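# Mosteck Panel

A plain upright panel for putting between one thing and another thing. Sold singly, by Grurkach of Lirkadside.

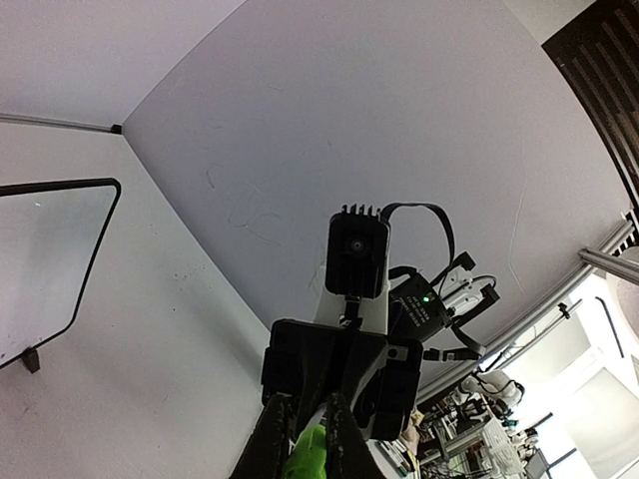 *Pale panels, with something bright green for contrast.*

The Mosteck is what we make when somebody rings and asks for "a sort of wall, but not a wall wall." It stands up. It stays where you put it. If you change your mind, you pick it up and put it somewhere else, and the plasterer never has to hear about it.

People buy it to hide the back of a workbench, to split a shared garage, to give the photocopier some privacy, or to put a calm surface behind small things they'd like to be able to see. For that last one, get a pale finish. Most of our customers do, after a short period of wanting charcoal.

**$200 per panel, GST included.** Feet are separate, and we're sorry about that. See below.

## Which finish

- **Oat.** Pale. The one we sell most of.
- **Chalk.** Also pale. Slightly colder than Oat, and under fluorescent tubes you will not pick the difference. Under a warm lamp you will, so don't mix them in the same run unless you're the sort of person who can live with it.
- **Charcoal.** Looks terrific in the showroom, which is swept every morning. At home it shows sawdust, flour, dog, and the outline of whoever leaned on it last.

We're asked every February for a green. The answer is that we did a green once, and there are still three of them in the back of the shop.

All finishes are matte. Glossy looks sharp for a week and after that you're looking at your own ceiling lights. The matte surface also means a bright object in front of it reads clearly, and you can find your 10 mm socket without moving your head from side to side like a magpie.

Swatches are free if you come in, and the price of a stamp if you don't. Please look at them in the room where the panels are going. We've had Oat returned as "yellow" by someone whose room, we later learned, had yellow curtains.

## Sizes and particulars

| | Bench | Full |
|---|---|---|
| Thickness | 41 mm | 41 mm |
| Stands on | benchtop or floor | floor |
| Feet needed | one pair | one pair |
| People needed to carry | one | two, on speaking terms |
| Fits in a hatchback | yes, seats down | no |
| Fits in a ute | yes | yes, tied properly |

Yes, 41 mm. It was meant to be 40. The edging came in a whisker thicker than the sample and by then the clips had been made to suit. We could have gone back and fixed it, and then every panel sold before that would no longer have matched every panel sold after, so 41 it is. If you're making your own channel or slot to hold one, measure the panel and ignore whatever the rest of the internet thinks is a round number.

Height and width are on the spec sheet at the counter, along with the cutting tolerances. We stopped printing them on this page after a customer built an alcove to the millimetre and then put skirting in it.

## Feet: the Pellegrini

The panel doesn't stand up without feet. Two will do for a single panel; a pair of Pellegrinis clips on underneath, one toward each end, and there's nothing to screw. They come in black or in a grey that we describe as grey.

Why aren't they included? Plenty of people lean the panels, slot them into a bench, or hang them from a rail, and those people used to write to us at length about the drawer full of feet they'd been made to pay for. Now the other people write to us. The letters are shorter.

The Pellegrini has a rubber pad. It won't mark sealed timber, tile or lino. On carpet it'll leave a dent, as will a chair, a bookshelf or a relative who has come to stay.

## Joining them up

Panels link edge to edge with the joining clip, one at the top and one near the bottom. You can run three in a straight line on their own feet. If you want a fourth, turn a corner first, or fix one end to something that belongs to the building. A long straight run with nothing to brace it behaves well enough until the back door opens.

Corners use the same clips with the tab reversed. The instructions show this with a drawing that has been redone twice and is still, we accept, not much chop. The trick:

1. Lay both panels flat on something soft, faces down.
2. Push the clips onto the first panel with the tab facing **in**.
3. Stand the first panel up and have someone hold it.
4. Bring the second panel to it at a right angle and press down until it clicks.
5. If it doesn't click, the tab is facing out. It's nearly always this.

A hairline gap at the join is normal. Light will come through it. So will a sheet of paper, if there's a toddler on the other side.

## What it won't do

It won't block sound. It'll take the edge off a radio. It has no effect on a compressor, a teenager or a cockatoo.

It isn't a fire screen, a splashback or a fence. It's happy in a dry shed with a roof. It's not happy on a verandah through a wet summer, and the warranty has quite a firm paragraph on the subject.

It won't hold shelves. The panel is light so that you can move it, and a shelf of paint tins will discover this before you do. Hooks with adhesive backs are fine for a tape measure or an apron. Peel them off slowly, straight down, or they'll bring a souvenir of the finish with them.

## Looking after it

Wipe with a damp cloth and a bit of dish soap. Pencil comes off with an ordinary eraser. Biro doesn't. Texta *really* doesn't, although we admire the number of home remedies that have been tried. Scuffs along the bottom edge can be touched up with the little pot that comes in the box, taped to the inside of the lid, where it's missed by almost everybody and thrown out with the cardboard.

Store panels upright. If you must stack them flat, put a blanket between each one and don't put the blanket away "just for now."

## Ordering and pickup

Pickup is from the Lirkadside workshop, roller door on the lane side. Pull in forwards if you've got a small car and backwards if you've got a trailer. Bring a blanket and straps. We'll lend you a strap, but we've lent out quite a few straps.

We deliver locally. The driver takes panels to the first dry, level spot inside the door and doesn't do stairs, having done them. For anything further away, freight is quoted on the order, and the quote will be more than you'd like, since a tall flat thing takes up the same room on a truck whether it weighs much or not.

Oat and Chalk are kept in stock. Charcoal is made to order. Orders for a whole room go better if you send a sketch first, even one on the back of an envelope, with the doors marked and an arrow showing which way they swing.

## Returns and warranty

Unmarked panels can come back for a refund if you've kept the carton. Cut panels can't. The edging and clips are covered for two years against coming apart on their own. They're not covered against being driven over, though if you bring the bits in we'd be interested to see how the clips held up.

Spare clips, Pellegrini feet and touch-up pots are sold over the counter. Please bring an old clip with you if you've got one. The early ones had a longer tab, and they don't fit anything we've made since.

*Page last checked against the price list Thursday, January 23, 2025.*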